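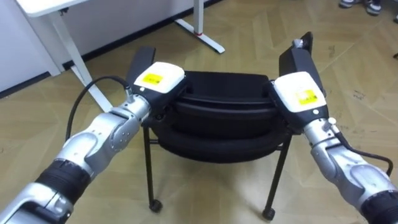
Do you need a proper office chair at home?

Posted Nov 29, 2018

I have been told by a great many people that I do. Roy Clegg told me, at length, over a curry. My sister told me. The internet tells me every time I look up anything to do with necks. The claim is always the same: buy the right chair and your back will sort itself out, and so will your concentration, and possibly your marriage.

I don't believe a word of it, but I have been reading about chairs all week and I may as well get a post out of it.

Start with the word "ergonomic". As far as I can tell it means the chair is black. I went through the Finutwood catalogue page by page and could find no other quality that all the ergonomic ones had in common. Some had arms, some didn't. Some had a headrest that looked like something you'd be strapped to at the dentist. One had a "dynamic tension system", and I read that paragraph three times and think it means it leans back.

Then there is mesh. Mesh is supposed to breathe. My back has managed for a good many years against a wooden kitchen chair with a cushion on it and has never once complained of being short of air. Daranee Klinhom has a mesh one, a Gramamura, and says it is lovely in summer and like sitting against a fence in winter. She wears a cardigan on the back half of herself from October.

Padding has its own trouble. It feels wonderful in the shop. You sit for two minutes, you bounce a bit, you think of your poor kitchen chair. What you can't test in two minutes is March, when the foam has gone flat in the middle and you are perched on a board with a raised rim. I had one like that in my old job and we all did the same thing, which was to swap it for somebody else's while they were at lunch.

Casters I will argue about with anyone. On carpet they do nothing except leave dents. On a smooth floor they do far too much. I don't want to lean over for a biro and find myself in the hall. Necati Karakaya says you can buy ones with a brake, and soft ones for hard floors, and he may be right, but by then I am buying accessories for a chair.

And where does it go? Chair firms photograph the thing in a room with one plant and a view of a lake. Most of us are putting it wherever there's a gap. If your spare corner is also where the washing gets done, then the chair will live with the washing, and it will be in the way of the door every single time you want your towels.

What I would look at, if I were buying (I'm not), is the dull stuff. Does the seat come up high enough for your table? Do the arms fit under the top, or do they bump the edge and hold you off at a distance? Can you grab the top of the back and shift it without having to plan the job first? Sit in it for longer than the salesman would like. Ask how long you've got to return it and who pays for the van. The Denance shop said 14 days and then went rather quiet about the van.
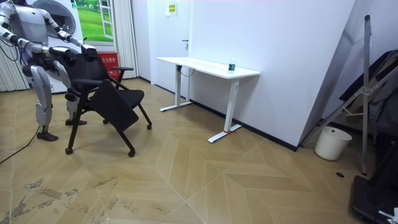

What about buying one second-hand?

Try it in person, and look underneath before you hand over any money. Pull the height lever and see if the seat stays where you leave it. Roll it a few feet, check each caster turns, and wobble the arms. I'd sooner pay a bit for a good one with a scuffed back than full price for a shiny one I've only seen on a screen.

Anyway, Roy is lending me his for 12 days while he's away, so that I can "see the light". I'll report back. The kitchen chair is staying where it is.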